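About Us: The Open Day at Donine

Donine is a small company for robot automation, and once every year we open our workshop to the public.
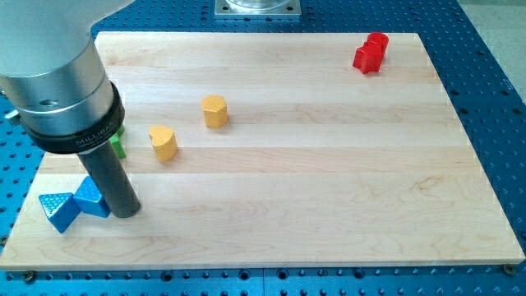
Melquiades Espinoza wrote to us after the last open day that he had expected a show, with music and fast movements, and found instead a robot which works slowly and people who had time to answer him. He asked us to keep it so. We will keep it so.

Who we are

We started in the month of May with one rented room and one robot arm. Today we are 27 colleagues. We plan and build work cells for companies which have never used a robot before. Most of our customers are bakeries, printing houses and small factories for household goods. They come to us with a task that is boring or hard on the back, and we look together if a machine can do it.

Our workshop has 2680 square feet. In the front part we keep the demonstration table, and behind it are the two cells that we are building at the moment. We call them Karnomov and Julleck, from the names of the streets where our first two customers had their shops.

The open day

The demonstration table is the place where most visitors stop first. On a board of light maple we put blocks in blue, green, yellow and red, and the arm works above it. Children like the yellow heart the most. Adults ask more often about the black ring between the arm and the tool. It is a tool changer, and it permits to use the same arm for different tasks. For a small company this question is important, so we take our time with it.

Some 250 people visited us on the last open day, 03/10/2023. We make groups, and every group stays 50 minutes. First there is a short talk by Jacqueline Pichon, who leads our training program. Then the group goes to the table, and after this everybody can speak with the engineer who programmed the demonstration. You can ask him also what went wrong during the preparation. He has a long list.

What we show and what we do not show

We show real programs at a speed which the eye can follow. We do not show customer parts, as these belong to the customer. If you have a part of your own, please bring it in a box or a bag. We will look at it and tell you our opinion, and this costs nothing.

Visits for schools

School classes can come also outside of the open day. We have a half-day program with the name Picard, in which the students write down the steps for sorting blocks by color and then compare their steps with the program of the robot. Teachers receive the worksheets before the visit. Please write to our office early, the places in spring are taken quickly.

Entrance is free. Coffee and cake are in the room next to the workshop.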